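I went to a robot open day and mostly watched people tidy a table

5/30/18

My brother-in-law thinks I'm a sucker for free coffee, and he's right, but I would have gone to the Kiani open day in Tardale even without it. I've been complaining about robots in this column for years and I had never stood next to anyone who makes one useful. So I signed up, drove over, and got a name tag with my last name spelled wrong.

I expected a big orange arm behind a fence. What I got was a lot like a hotel lounge, with sofas and striped pillows, and people going in and out with coffee. The project is called Wovilach, and the idea is that a person holds a gripper in their own hand, a thing with two jaws and a camera on it, and does ordinary chores with it. Pick this up, put it over there, do it again. The recordings go off to train a robot arm that lives in another building. We didn't get to see the arm until after lunch, and I'll admit I sulked a bit.

Omid Bakhtiari ran our group. He talks fast and he doesn't oversell, which I liked him for right away. Somebody asked when we'd all have one of these at home and he said he had no idea, and that anybody who gave us a year was guessing. Then he handed the gripper around.

Let me tell you, it is harder than it looks! You'd think a person who has been picking things up since before she could walk would be fine. I went for a pen and shoved it right off the table. You have no fingertips in there, so you don't feel the pen, you just sort of close on it and hope. The woman after me did it beautifully on her first go and I have not forgiven her. My second try was better, and my third was worse than my first.

One demonstrator had done the same small task 36 times before lunch. Moving a thing a few inches, letting go, starting over. I asked if it was boring and she said yes, very, and that she listens to audiobooks. I keep thinking about that. When people argue about robots they argue about the jobs at the far end, the warehouse and the checkout and so on, and I've done plenty of that arguing myself. I had never given a thought to the job at the front end, which is a patient person with a gadget in her hand repeating herself until a machine gets the hint. Is it a good job? It pays, it's indoors, and she gets through a lot of mysteries. I've had worse. I'd like to know what happens to it when the machine has got the hint, though, and when I put that to Omid he said they'd always need new tasks. Maybe so. I wrote it down with a question mark.

The arm, when we finally got to it, took 33 seconds to pick up a cup. I timed it on my phone. The man from Zumach next to me (they make shelving, I think, or he sells it) muttered that his toddler was quicker, and that got a laugh. But the cup had been moved to a different spot each time and the arm found it each time, and by the fourth go I'd stopped laughing and was kind of rooting for it. On the fifth it knocked the cup over and the whole room groaned like we were at a ball game.

What I liked best about the day was the mess. I've been to slick product demos where there's one perfect apple on a white counter, and of course the machine can pick up the apple, it's been introduced to the apple. People's tables don't look like that. Mine has mail on it from August. If a robot is ever going to be any use to my mother, it has to learn on tables with stuff on them.

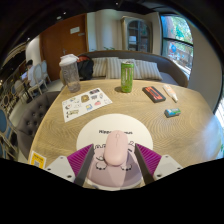
Does a person need any training before they can record with one of the grippers? Omid says 20 minutes of practice is enough for most people, and after that it's a matter of slowing down.

I believe the slowing down part. I am not a slow person and I could feel myself rushing, same as I do with the dishes.

So have I changed my mind about robots? A little, and only in one direction. I still don't want one in my kitchen, and I still think the companies ought to say a lot more than they do about who gets recorded and who gets paid. But I used to picture the whole business as something cold going on far away from people, and it's full of people. I'd go back next year if they'll have me. I want another crack at that pen.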